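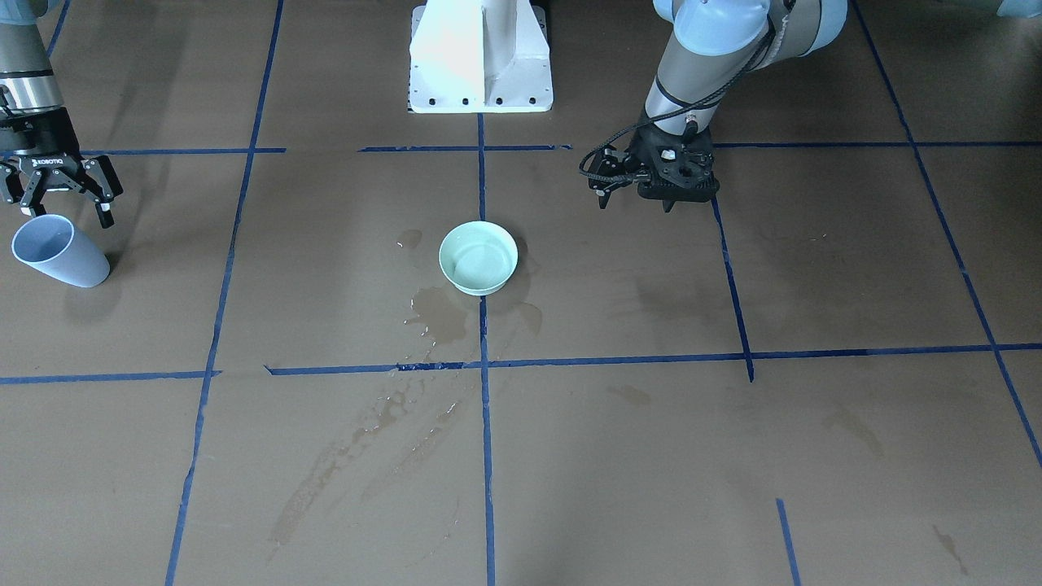 Three readers wrote in to say the Grirnamell stormwater fee is a tax wearing a raincoat, and one of them enclosed her bill, with "explain this" in red ink over the $248. We tried. The county attorney's memo says it's a fee. The ballot language, approved in July, calls it an "investment." The measure needed 3,815 signatures and got there with 17 to spare.

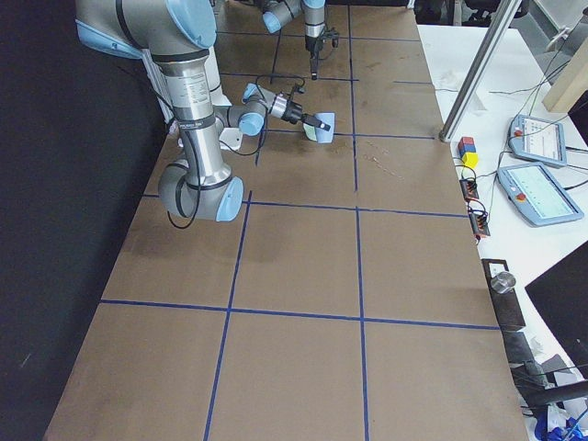

The money would go to the Jimotton culvert, which has flooded every spring since Skonditz Road was widened. Bastos Engineering has studied the culvert twice and recommends a third study. Its last report ran to more than 300 pages, several of them blank on purpose.

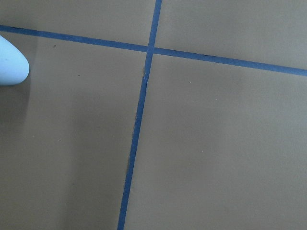 Opponents want the whole thing rebid. Supporters want it on the November ballot before anyone reads page two. The county says a summary will be mailed to every household, postage to be covered by the fee.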